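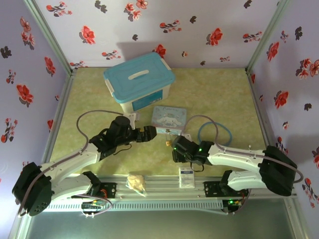
Re: [arms] Left arm drops out halfway through a reach
Jan 8, 2018

Hi all,

Sorry for the slow answer, I was away for most of the holidays and came back to a pile of mail and a left arm that had quit again while I was gone. So I've now had the same thing you had, Lena, or something close enough to it that I'm going to stop blaming my own wiring skills (mostly).

Lena Brzozowska wrote:
> We have two arms on one rail, facing each other, and the left one goes
> limp in the middle of a reach. No error on the screen until a couple
> of seconds later, when the bus times out. The right one carries on as
> if nothing happened, and last week it carried on straight into the
> left gripper. Board light stays green the whole time. I have swapped
> the servo at the wrist and it made no difference. Has anyone on the
> list seen this? I'm on the Kometar firmware from December.

Yes! Seen it, cursed at it, lost a gripper finger to it.

First thing, that green light. I trusted it for way too long. On my boards it only tells you the board has power, and it says nothing at all about whether the servos are hearing anything. I spent an entire evening looking at a happy green light and an arm lying on its face. If your boards are the same as mine, please just ignore it when you're hunting for this.

Second, the cable. Mine runs in one long loop from the base up along the arm to the wrist, gray, the same as in the build notes, and when I put it together I left what I thought was a nice generous amount of slack. What happens is that the slack ends up in the wrong place. When the arm stretches out low to get at something small (I use a little tin, a plastic box, whatever is lying about) the loop pulls tight right at the wrist, and the plug tips in its socket. It doesn't come out. It just tips, one contact lets go, and every servo past that point goes quiet. Pull the arm back by hand to have a look and the plug sits down again, and of course then everything tests fine. That is why your new wrist servo made no difference, I'd bet money on it.

How I found it: I held the arm at full reach with the power on and wiggled the plug with a plastic stick. Do NOT do it with your fingers like I did the first time. The arm woke up, remembered where it wanted to be and closed on my thumb. It wasn't a bad pinch but I had a blue nail for 14 days and I got no sympathy at home.

After that I wrote a dumb little loop that sends the arm out and back and logs any missed reply. Before I touched the cable I got 14 dropouts in 40 reaches. Then I moved the tie so the slack sits at the wrist and not down by the base, put a dab of hot glue on the shoulder of the plug, and ran 45 more. 2 dropouts. So better, a lot better, but I'm not going to tell you it's fixed, and I'd love to know where those last two came from.

The part that worries me more is the other arm carrying on. I run the Dematgate script for the two-arm moves and as far as I can tell it never asks whether the other side is still alive. Each arm gets its own list of positions and off it goes. With the grippers coming in at a small object from opposite sides, there's hardly any room between them to begin with, so if one sags the other one is going to hit it. I've hacked mine so that a missed reply on either side stops both – ugly, ten lines, happy to send it to anyone who wants it. It does stop them where they are and holds them there, it doesn't cut the power. I tried cutting the power and they both just fell down on the table, which was its own kind of exciting.

Wolde, I know you said back in the fall that the stop belongs in the firmware and not in the script. I agree with you! But until somebody does that I would rather have it in the script than nowhere.

A few other bits while I'm at it:

Check the clamp brackets on the rail. One of mine had worked itself loose and the whole arm had turned a hair toward the middle, which ate up even more of the gap. I've drawn a pencil line on the rail now so I can see if it moves.

Keep loose cables off the work surface when you're running the long tests. I had a spare one get hooked by a finger and dragged along, and for one glorious hour I thought that was the whole problem.

And if you still have a wall switch or something for the power, put it where you can get at it without leaning over the arms. Mine was behind the back post. Yes, I know.

Lena, could you try the stick trick at full reach and tell us whether yours drops? And which connectors did you get? Mine came with the Avunport kit and I have a feeling the sockets are a bit wide, but I've got nothing to compare them with. If a few of us see the same thing I'll write to them with the log.

I'll leave the loop running tonight with the speed turned down and post the numbers when I have them.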